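Murkell shared shop - arm cell check, January, before first powered run

Base bolts: OK. All 4 snug, marks line up.
Stop button: OK, though I'd love it a little closer to the door.
Speed cap: 200 in the sim and on the controller, so we match at last!
Table layout: loaded in the Jarnen sim first - map, vase, the little brown set and its tangle of cable.
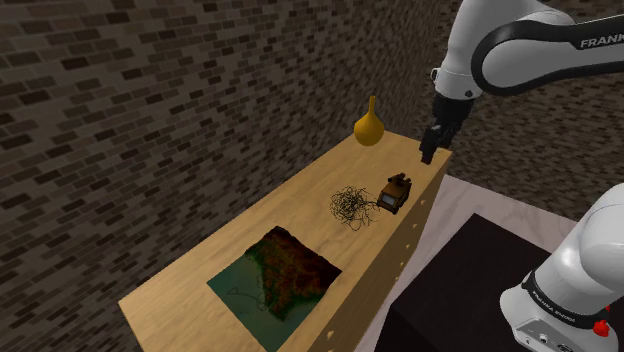 Cheetham wrote back that the cable should be a fail until the path clears it by more than 981 steps in a row. Fair enough, left open.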